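We use cookies to improve your experience on this site. Accept | Manage preferences

May 2021
By the Fliten product desk

Fliten Ravovau Interior Window Film, Clear

Most window film is sold with promises we wouldn't repeat to a neighbor. The box says you'll cut your heating bill in half. You won't. Ravovau is a clear film that sticks to the inside of the glass and takes some of the edge off a cold pane. If your drafts come from a gap under the sash, film does nothing for them, and you should spend your money on weatherstrip first.

We carried the Menzies film before this one. It went on fine, but customers kept writing in about corners lifting by March, and we got tired of sending out replacement sheets. Ravovau has a stiffer backing and a slower adhesive. Corners can still lift if the glass was greasy. "Self-cleaning," which you may see on the maker's carton, is a word we can't find any support for, so ignore it.

What you get

- One roll, 50 inches wide, 13 feet long
- Plastic squeegee (flimsy, a decent one from the hardware store is better)
- 6 alcohol wipes
- Trim blade

The Demska kit adds a second roll and a longer blade. It costs nearly twice as much and we don't think the blade is worth it. Buy it if you need the film.

Will it work on wood windows?

Yes, on the glass. Don't run the film up onto the wood, whatever the leaflet suggests about a "full seal." Adhesive pulls at old varnish and dark stains show every mark. Trim just short of the edge and leave the wood alone. On a window with two panes and a rail between them, cut a separate piece for each pane.
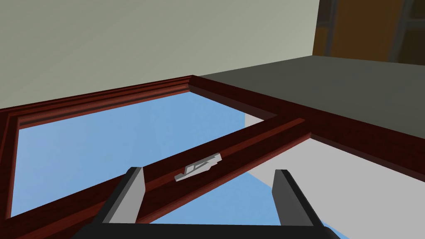 Returns and warranty

Unopened rolls can come back for a full refund. Opened rolls can't, even if only a foot is missing. The maker's warranty runs 4 years and excludes "improper surface preparation," a phrase that could cover nearly anything, so keep your receipt and take pictures of the clean glass before you start.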